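Suche Produkte, Ersatzteile, Anleitungen ... Suchen

Nustico Handführ-Set mit Greifer und Handgelenkkamera

Zum Vormachen von Aufgaben: Arm freischalten, am Griffring packen, führen, loslassen. Oder per Fernsteuerung vom Pult aus. Beides im selben Set, umschalten am Pult, kein Neustart nötig.

Was drin ist
Griffring mit Freigabetaste
Parallel geführter Zweifingergreifer, Pads flach und matt
Handgelenkkamera, fest montiert, Blick zwischen die Finger
Fernsteuerpult Trasora mit Daumenrad für die Greiferöffnung
Kabel 4 m, Tasche

Aufnehmen
Taste halten, Arm bewegen. Kamera, Gelenkwinkel und Greiferöffnung laufen zusammen in eine Datei. Taste los = Aufnahme Pause. Doppeldruck = Durchgang fertig. Verpatzte Durchgänge am Pult gleich verwerfen, nicht erst abends, da weiß man es nicht mehr.

Speicher im Pult reicht für 144 Durchgänge, danach auf den Rechner ziehen. Wer mehr will — Erweiterung Ferraro, Platz für 3000, extra bestellen.

Handführen oder Pult?
Handführen geht schneller zu lernen. Nachteil: die eigene Hand gerät leicht vor die Kamera. Vom Pult aus bleibt das Bild frei, dafür braucht man Übung, vor allem beim Drehen des Handgelenks. Im Kundenlabor Votdale machen sie grobe Wege von Hand und das Greifen selbst vom Pult. Klappt gut.

Licht
Weich und von der Seite. Direkt über dem Arm wirft der Greifer sich selbst Schatten genau dahin, wo man greifen will. Ganz weg geht das nie, ein bischen dunkel bleibt es zwischen den Fingern immer.

Startstellung
Greifer offen, Pads beide im Bild, Arbeitsfläche dazwischen sichtbar. Jeden Durchgang aus der selben Stellung anfangen, Gegenstände dürfen auch am Bildrand liegen.

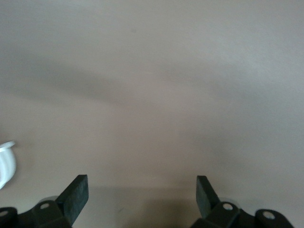

Blick der Handgelenkkamera: Greifer offen und leer, am linken Rand ein weißer Gegenstand.

Lieferzeit 19 Werktage. Pads einzeln nachbestellbar, bitte Greiferversion angeben.

Kommentare

Haris Milošević
Passt der Griffring auch an den alten Arm? Der hat noch den schmalen Flansch.

Bohdana Panasiuk (Nustico)
Ja, mit Adapter. Liegt nicht bei, bitte mitbestellen.

Kamarul Gunawan
Seit Januar im Einsatz. Daumenrad ist super, Freigabetaste für kleine Hände zu schwergängig. Kabel dürfte länger sein.

Lesia Tkachuk
Kann man die Pause am Pult abschalten? Löse beim Umgreifen ständig aus Versehen aus und hab dann Lücken in der Aufnahme.

Bohdana Panasiuk (Nustico)
Im Menü unter Aufnahme — "Taste rastend" wählen.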